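Come and sort letters with us – helpers wanted for the Drorkby literacy kits

I've been putting together letter-sorting kits for little kids for a while now, and the pile has finally got away from me. So I'm looking for a handful of patient people to come and help, plus a few who'd like to try the activities out and tell me where they fall flat.

The kits are called Sterneo (long story, I liked the sound of it) and they go out to playgroups and prep rooms. The whole idea is foam letters and plates. You tip the letters out on a table, put a few plates around them, and the kids sort by colour, or hunt for the letters in their name, or just make a glorious mess. I need to know which of those games work before I write up the instruction cards!

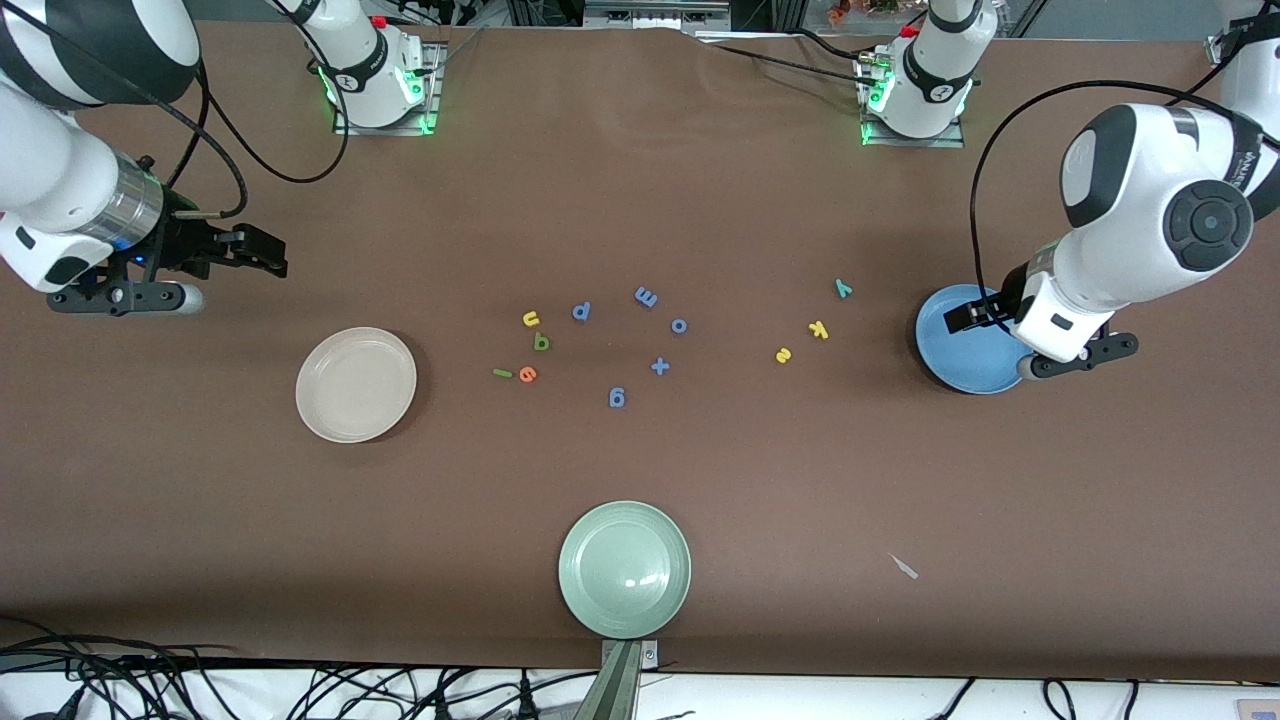

Three plates and the foam letters out on the brown table.

What you'd be doing

Mostly sorting. I've got more than 1,000 loose letters in tubs, all mixed up, and they need to go into sets. After that there's bagging, labelling and tucking a card into each kit. We're aiming for 100 kits in this first run.

If you'd prefer to be a tester, I'll give you a draft card and some letters and ask you to follow it exactly as written. Then you tell me what was confusing. Be blunt – I've read these cards so many times that I can't see them any more.

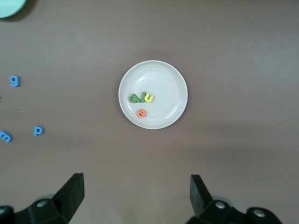
The lowercase letters are the ones I most want fresh eyes on. A "u" turned over makes a pretty good "n", and an upside-down "e" can fool me too if I'm tired. I can't decide if the cards should tell kids to turn everything the right way up first, or leave them to work it out on the plate. My favourite colours-only game skips the problem completely, but then nobody learns any spelling, so I'd love some opinions.

Who I'm after

Anyone 16 or over. You don't need teaching experience, though I'd be thrilled to hear from a prep teacher or a grandparent who's done plenty of rainy afternoons. You do need to be okay with fiddly little pieces and telling similar colours apart. It's sit-down work, and you can stand if your back prefers it.

Hours and pay

Sessions start at 10 am and run until lunch, which I'll supply. Come to one or come to the lot. Sorters and packers are paid by the hour at the casual rate, and testers get a grocery voucher for each session plus a finished kit to take home.

To put your hand up, leave a note through the contact form on the Trondska page with "letters" in the subject line. Tell me whether you'd like to sort, test or do a bit of both, and mention any food allergies. I'd like to have everyone lined up by December.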